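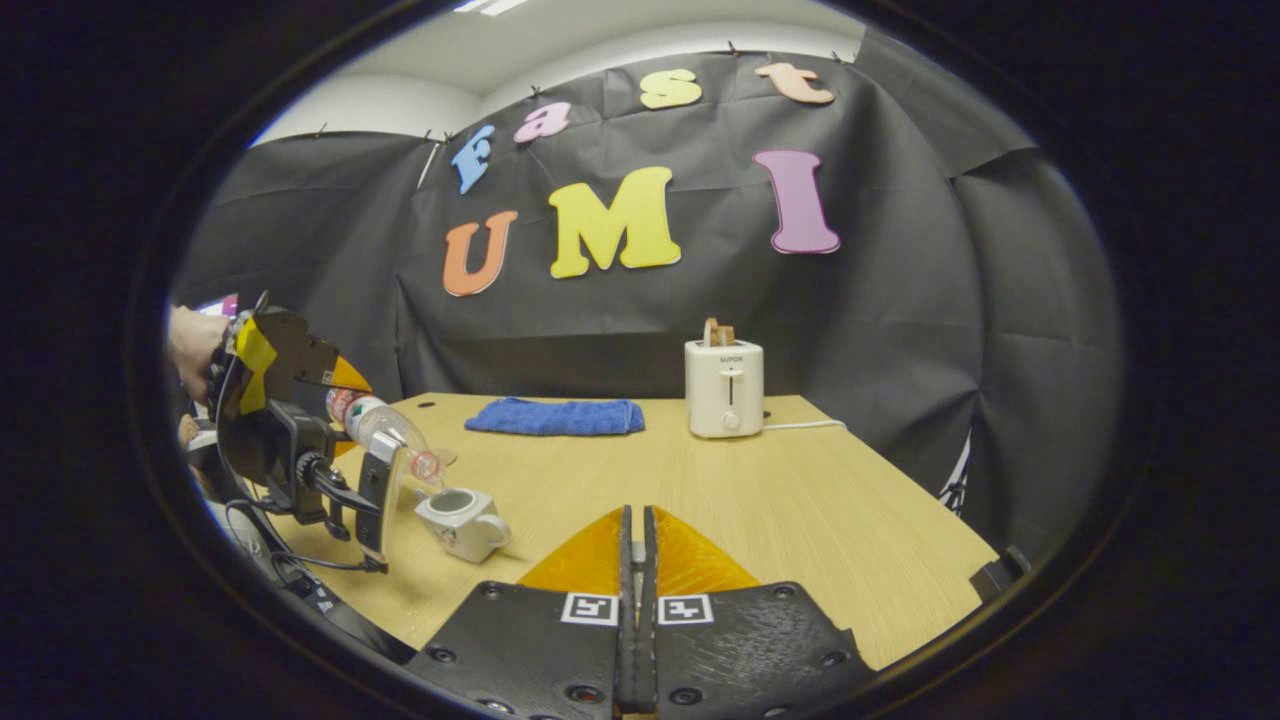 How do I get limescale out of a small white teapot without scratching it?

Fill it with equal parts white vinegar and warm water, leave it for an hour, then rinse it several times. A soft bottle brush will take off whatever is left.

Posted in Kitchen & Table, Monday

Full question from Enikő Bakos:
I have a little white pot that I use for one or two cups at a time. Our water is hard and there is now a gray, chalky ring on the inside, plus some crust where the spout starts. Dish soap does nothing. I tried a scouring pad once and it left marks, so I stopped. I don't know if the glaze is real porcelain or something cheaper. Is vinegar safe, and will the tea taste of it afterward?

Prallside
Vinegar is fine on a sound glaze. Check for cracks first – if the glaze is crazed, the smell can hang around for days. Stand the pot on a folded towel so it doesn't slide, and pour slowly, because small pots fill faster than you expect. Go right up past the ring. After an hour, empty it and wipe with a soft cloth. If the ring is still there, do it again with fresh vinegar and leave it overnight. For the spout, use a thin straw brush. Then fill the pot with plain hot water, let it sit for ten minutes and pour it out. I do that twice and can't taste anything. Don't use vinegar on a pot with gold trim.

Grandis
citric acid. one teaspoon in hot water, 21 minutes on my timer and it was clean. no smell. you can get it in the canning aisle

Fereo
Both of those work on scale, but some of what you have may be tea stain, and acid won't do much for that. Make a paste of baking soda and a little water and rub it on with your finger. Do this after the vinegar has been rinsed out, otherwise they cancel each other. Drying the pot after each use slows the ring down a lot. Mine used to come back every couple of weeks and now I clean it maybe twice a year.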